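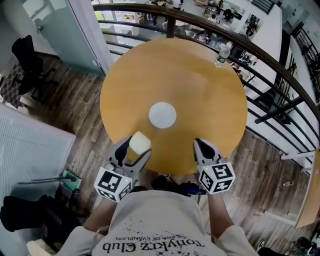 Areeba Magsi has run training at the Lamthorpe packing site for five years, and her job changed when Calon put automated picking on the line. "We used to teach people to pack," she said. "Now they teach the machine to grip." A shift at the round table means working with a gripper in each hand, closing one on a foam cube while the other stays open. The target is 60 grasps an hour.

Pay grades were the harder part. Staff who moved over from packing kept their old rate until June, when the site agreed on a new one. "The work is lighter on the back and harder on the wrists — we rotate people more," Magsi said. She wants shorter shifts next.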